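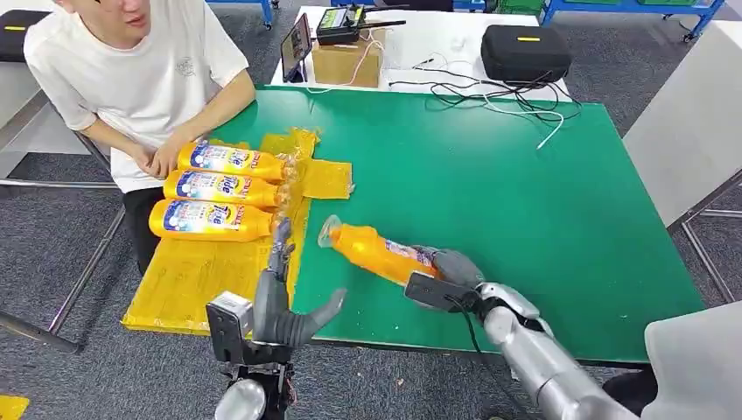 Orange detergent bottles laid on yellow wrap at a green table.

Section 4: Fixing the Heitmann Picture Rail to an Interior Wall

8 July 2023
By Ferdinand Wallner
12 shares | 0 comments

This section covers the installation of the Heitmann picture rail on solid masonry and on plasterboard. It applies to the standard and the long rail. For tiled walls, refer to Section 6. Read the whole section before drilling.

4.1 Before you begin

Check the contents of the carton against the packing slip. Each rail is supplied with wall clips, end caps and one corner joiner. Cords and hooks are packed separately under the Grotora name and are not included with the rail.

You will also need a spirit level, a tape measure, a pencil, a drill, a cross-head screwdriver and a cable and pipe detector.

CAUTION: Cables are often run vertically above and below switches and sockets. Check the full length of the fixing line with the detector, including any part hidden by furniture.

4.2 Marking the line

1. Decide on the height of the rail. In most living rooms it is fitted close to the ceiling or directly beneath the coving. Leave a gap of at least 12 mm above the rail so that the hooks can be inserted.

2. Measure down from the ceiling at one end of the wall and make a light pencil mark.

3. Extend the line with the spirit level. Do not measure down from the ceiling at the far end — ceilings in older houses are seldom true, and the rail will follow the error.

4. Mark the first clip position 110 mm from the end of the rail. Space the remaining clips at intervals of no more than 500 mm.

Note: Where two lengths of rail meet, fit a clip on each side of the joint. The joiner aligns the rails but does not carry weight.

4.3 Fixing the clips

1. On masonry, drill each hole to the depth shown on the plug packet and clear out the dust. Push the plug in until it is flush with the plaster.

2. On plasterboard, fix into the timber studs wherever possible. Between studs, use the Brolberg hollow-wall anchor (part 251) and observe the reduced load given on the label inside the carton lid.

3. Screw the clips to the wall with the longer lip uppermost. Tighten by hand. A power driver may crack the clip.

4. Offer the rail up to the clips and press along its length until each clip engages.

5. Fit the end caps last.

CAUTION: Do not fix the rail with adhesive alone. Paint and wallpaper may come away from the wall under load.

4.4 Finishing

The rail is supplied primed and may be painted with any water-based wall or wood paint. Two thin coats are preferable to one heavy coat, as thick paint can prevent the hooks from sliding. Mask the channel on the underside before painting and remove the tape while the second coat is still soft.

Rails in the Zidberg finish are lacquered at the factory and must not be painted. Marks may be removed with a damp cloth. Scouring pads and solvent cleaners will dull the surface.

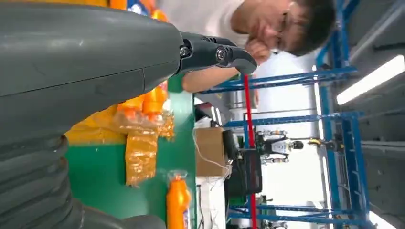
Can a heavy mirror be hung from the same rail as framed prints?
A mirror may share the rail if it hangs from two cords, each placed close to a clip, and if the total load stays within the limit on the carton label.

4.5 Hanging pictures

1. Insert the hooks into the rail and slide them to the required position.

2. Attach a cord to each hook. Use two cords for any picture wider than it is tall, and set them an equal distance from the centre.

3. Fasten the cords to the rings on the back of the frame and adjust the height. As a starting point, place the middle of the picture at eye level for a person standing.

4. Place felt pads on the lower corners of the frame. The pads protect the wall and help the picture to hang straight.

Note: New cords stretch slightly during the first weeks of use. Check the level of each picture again and correct it at the hook end of the cord.

4.6 Care

Inspect the clips once a year — May is suggested, when central heating is normally turned off and timber walls have settled. Tighten any loose screws and replace any clip that has bent or split. Spare clips may be ordered in packs from the supplier of the rail. Quote the code printed on the end of the carton.

To remove the rail, take down all pictures and hooks, then ease the rail out of the clips from one end with a flat plastic lever.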